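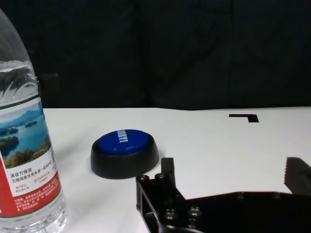

Cotau Tabletop Workcell - Planning and Ordering Information

The Cotau Tabletop Workcell is supplied by Jorkus to colleges, test laboratories and small production sites that require a single arm for light handling and pressing work. This page is intended for departments preparing a budget request or a purchase order. Prices are issued by written quotation only.

Typical work

Most customers order the Cotau for tasks carried out on a plain table with ordinary objects: pressing a large push button, moving a drink bottle, or returning an item to a taped mark. The standard two-finger gripper has ridged finger faces. Smooth fingers may be ordered in place of the ridged pair at no added charge, provided the request is made before the order is confirmed.

The wrist camera views the table from beside the gripper. Buyers should note that part of the gripper remains in view during normal use, and that tall objects placed close to the arm may not fit fully within the picture. Sites that need a complete view of the table should budget for the overhead camera listed under Options.

Included in the base order

Arm with controller and emergency stop
Two-finger gripper with one pair of ridged fingers
Wrist camera with bracket and cable
White table surface, matte
Dark backdrop curtain with rail
One roll of black marking tape
Printed setup guide

Options

Overhead camera with stand
Spare finger pair, ridged or smooth
Second table surface
Rercombe scheduling software, one seat, annual term
On-site setup, one working day

Site requirements

The table must be level and must not share a frame with other machinery. A clear floor area should be kept on three sides; the backdrop may stand against a wall. The controller requires one grounded outlet on its own circuit. Lighting should be even across the table. Where windows face the work area, blinds should be included in the project cost, as glare on clear plastic and other glossy items affects the camera image.

The combined weight of arm, controller and table is 197 pounds. Delivery is to the ground floor. Stair delivery must be arranged in advance and is charged separately.

Budgeting

Departments are advised to plan for the following in addition to the purchase price:

Finger pads. Replacement is recommended after 3,000 hours of operation, or sooner if the ridges show wear. Sites running a single shift will normally need one set in the second year.

Service visit. One visit per year is recommended. The first is included in the base order.

Training. Up to four operators may attend the introductory session without charge. Further places are $200 each.

Test objects. Bottles, buttons, boxes and similar items are not supplied. Customers should select items that match their own work and keep duplicates, so that a damaged item can be replaced by the same model.

Orders and lead time

The current lead time is 23 working days from receipt of a signed purchase order. Orders that include the overhead camera ship together with the arm - partial shipments are not offered. Customers whose budget year closes in December should submit the signed order before the end of the preceding month.

A trial using the customer's own objects may be requested before purchase. Trials are held at the Jorkus demonstration room and are limited to half a day. Items should be sent ahead, labeled with the name of the institution, together with a short written statement of the task and the result expected.

Warranty

The arm and controller are covered for two years. The camera and gripper are covered for one year. Finger pads, tape and curtain are treated as consumable items and are not covered. Changes to the gripper bracket, including the drilling of further holes, end coverage on the gripper.

Contacts

Quotations and trials: Jui-lin Huang, Institutional Sales
Site planning and service: Tzu-hsuan Chou, Technical Support

Please state the Cotau configuration and the delivery address in all correspondence. Requests received after 3 p.m. are handled on the next working day.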